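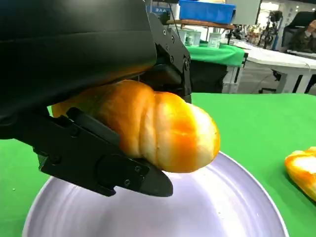 Bread roll over the plate.

Notebook > Wearables > Vokutbridge band

Search notes Go

February, 9:40 pm

OK so the new Vokutbridge firmware finally landed on the bench band and I've been poking at it all evening. Big one for me: you can snooze a single alert from the wrist now! Hold the lower button, pick ten minutes or an hour, done. I've wanted that since I first strapped the thing on (Areti can confirm, I've whined enough).

Install took two tries. First go it stalled at 70 percent and sat there, so I killed the phone app, toggled Bluetooth and started over. Second time it went straight through. Periklis had the same stall on his, also at 70, so I've written it up for Kalliopi.

Battery: too early to say much. I charged it full before lunch and it's reading 52 now, but I've been hammering it with test alerts (149 of them, my wrist is still buzzing) so please don't quote that at anybody. Will redo with a normal day's use.

Stuff I don't love:
- the snooze menu forgets your last choice every single time
- long sender names still run off the right side, "Evangelia Ververidis" shows up as "Evangelia Verv"
- step count jumped to 521 right after the reboot and I'd been sitting down

The Grarkitico watch face does load again, which made me way happier than it should have. The seconds hand is a bit jerky, but I'll take it over the stock one.

Consuelo wants to know if snoozed alerts survive a reboot. Good question, haven't tried. Also need to check whether the old Pornero charger cable still wakes the screen when you plug in, it stopped doing that two versions back.

Leaving the band on overnight with logging turned on.

3 comments | 2 shares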